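Shared Study Tables and Seating Choice in the Titham Campus Library

Final report, Methods of Social Inquiry
Submitted by Yi-chun Kong, Rizwan Pathirana and Benedicta Fiadzo
Course instructor: Hok-lam Chou
Tuesday, November 16, 2021

Summary

This report examines how students choose a seat on the second floor of the Titham campus library and how long they remain in it. The project combined a paper survey with a set of timed seating observations. A total of 439 completed surveys were used in the analysis, and 647 separate seat choices were recorded. The main finding is that students who arrive alone avoid shared tables until most single desks are taken, even when they report in the survey that they have no preference between the two. Access to a power outlet had a weaker effect than expected. Noise was the reason most often given for leaving a seat early.

1. Background

The second floor was rearranged in January, when the periodical shelves were moved to the basement and the open area was furnished with long shared tables. Single desks were kept along the north and east walls. The library office had received written comments from students both for and against the change, but no study of actual use had been carried out.

Earlier student work in this course looked at the dining hall and the Firkard Building lounge. The Firkard project found that people sitting alone in a lounge will leave at least one empty chair between themselves and the next person when they can. We wished to see whether the same pattern would hold in a place where people come to work and where silence is the rule. A library is also a useful setting because visits are longer, so that the choice of seat matters more to the person making it.

2. Research questions

The project was limited to the following questions.

Do students who arrive alone choose single desks before shared tables?
Does the choice match the preference that students state in a survey?
What reasons do students give for leaving a seat before they had planned to?

A fourth question, on differences between first-year students and upper-level students, was dropped after the pilot. Too few first-year students took part for a fair comparison.

3. Methods

3.1 Survey

The survey had 14 items and fit on both sides of one sheet. We printed 800 copies. Copies were handed out at the library entrance and at the Chien Hall information desk, and a return box was placed at each location. Surveys with more than three blank items were removed before analysis. The wording of item 6 was changed after the pilot, as several students read "quiet" to mean an empty room and others read it to mean a room with no talking. The final version asks about talking and about movement in two separate lines.

3.2 Observation

Observations were carried out in 40-minute sessions on weekday afternoons. Two members of the group sat in opposite corners and marked each new arrival on a printed floor plan. We recorded whether the person arrived alone or with others, the type of seat chosen, and whether the seats on either side were taken. Names, faces and personal details were not recorded. A notice explaining the project was posted at the stairs during every session, as required by the department's rules for student research.

When the two floor plans for a session did not agree, the entry was left out. Most disagreements came from the area behind the central pillar, which is hard to see from the southeast corner. In later sessions the second observer moved to the desk beside the copier.

3.3 Analysis

Results were entered in a spreadsheet by one member and checked by another. We used simple percentages and cross-tables. No statistical tests beyond the chi-square test taught in the course were attempted.

4. Results

Among students arriving alone, single desks filled first in every session. Shared tables were used by this group mainly at the ends, and middle seats were taken last. Students arriving in pairs or groups went directly to the shared tables and usually sat across from one another.

The survey results were different. The most common answer to the question on seat type was "no preference." Students who chose this answer also rated privacy as important later in the same survey, which suggests that the first question may have been read as asking whether they would object to a shared table.

On leaving early, talking nearby was named most often, followed by cold air from the vents and a lack of table space. Several written comments praised the new tables for their width, which allows a laptop and an open textbook to be used together. One respondent asked for the old reading lamps to be returned. Two asked about the Biritz chairs that were in use before the change and are now in storage.

5. Limits of the study

All observations took place in the afternoon, and the results should not be applied to evening use or to the weeks before final exams. Students who stop to fill out a survey may differ from those who do not. The presence of observers and a posted notice may also have affected where people sat, although we saw no clear sign of this.

6. Recommendations

We recommend that low dividers be tested on two of the shared tables for one term, and that use be counted before and after. We also recommend that group work be directed to the south side of the floor by means of a sign at the stairs. The vent settings should be reviewed by the facilities office.

Acknowledgments

The group thanks Yao-tsung Chou of the library office for permission to work on the second floor and for providing the floor plans.

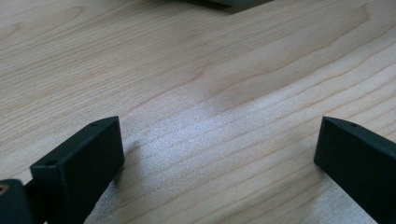
Copies of the survey form and the blank observation sheet are kept with the course records and may be requested from the department. The spreadsheet will be kept until the end of the academic year and then deleted.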